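People wanted for gripper trials, Thampi bench, July start

Trernunik is after a few pairs of hands at the Tikevstead workshop. We're comparing two grippers on the same arm, our own Latach and an off-the-shelf one, and need people to set out blocks, start runs and write down what happened. No robot experience needed. Patience yes.

Shifts are mornings from 9.30 or afternoons from 1.30, pick one. Each run is short but there are 1,806 on the list and 193 done so far, so plenty left. You'll be shown the stop button first thing and tested on it.
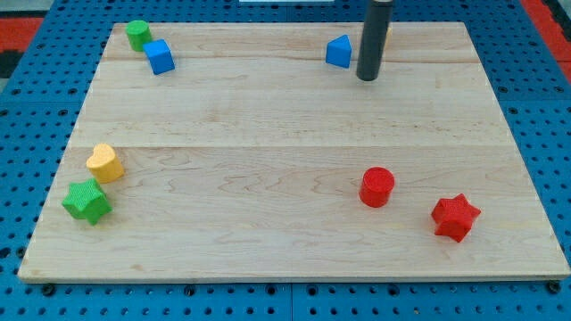 Block layout on the Thampi bench, a heart, stars, cylinders etc.

What you'd be doing – placing blocks to a printed layout, swapping fingers between sets, logging drops and misses on the sheet. Neat handwriting a plus, the tablet is slow.

Pay is by the shift, plus travel up to 100 a month with reciepts. Over 18s only. Standing most of the time, stools availble.

To apply: short note to the Trernunik front desk, say which shift and when you could start. No CV. Told us already at the open day? Send it again please, list went missing.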